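I have been putting off the clothes since March, and I would have gone on putting them off if the rod in the bedroom closet hadn't come down at two in the morning with a noise like somebody falling off a roof. So that settled that! Everything came out in armfuls and went onto the floor, and the floor is where I've been ever since, more or less.

I should say that I like folding on the floor. I know people who swear by a bed or an ironing board, but my back prefers it down there (my knees have other opinions), and the straw mat gives you all the room in the world to spread out. Years ago I had a little folding table from Vunberg that cost me $40 and wobbled every time I so much as looked at a sweater, and I don't miss it one bit.

## Pants first

My method, if you can call it that, is to get the dark things over with early, while I still have some patience. Black pants show every crease and every bit of lint, so I lay them flat on the green mat, bring one leg over the other, smooth them down from the waist and only then start folding up. The bright things go in a stack as they come, pink next to yellow next to turquoise, with no system at all, and I have to admit the stack is the part I enjoy looking at.
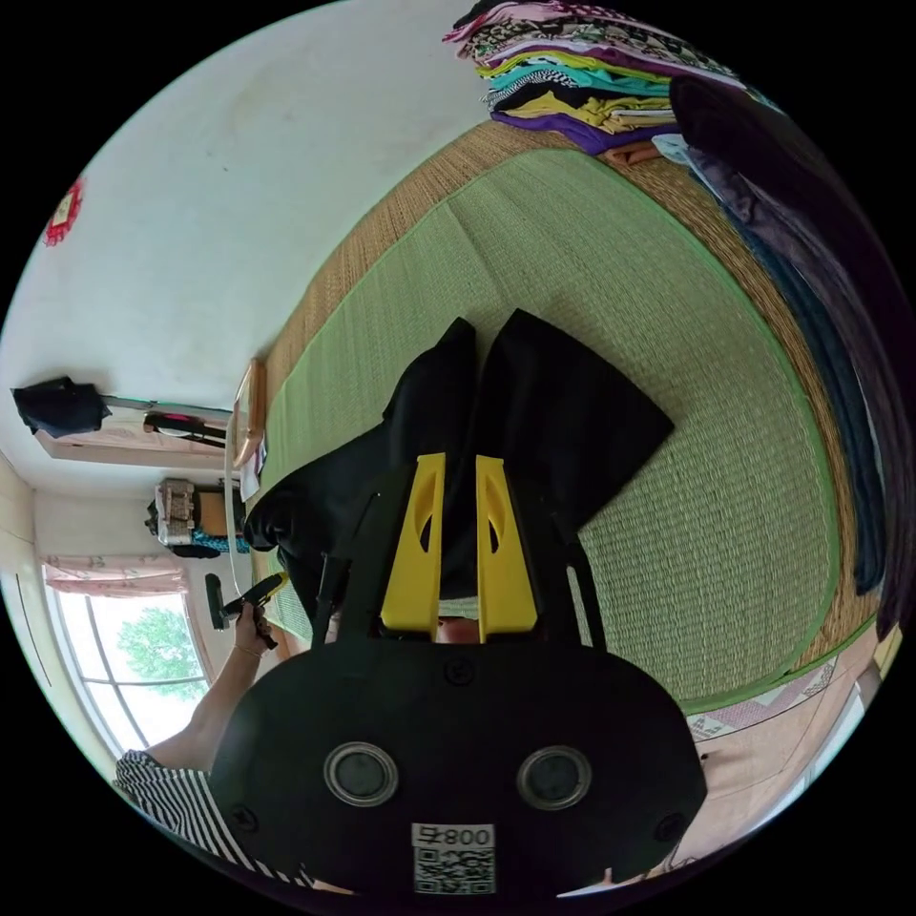 ## What's staying and what's going

The blues and purples are the hard ones. I seem to have bought the same dark blue top over and over, and each one has some small reason to stay. I've promised myself that 2 bags will go to the thrift store on Oldale Street before the new rod goes up, and one of them is already full, so I'm feeling rather proud.

The new rod is from Drerley and it's still in its box in the hallway. I'll get to it after supper, once I've found the screwdriver.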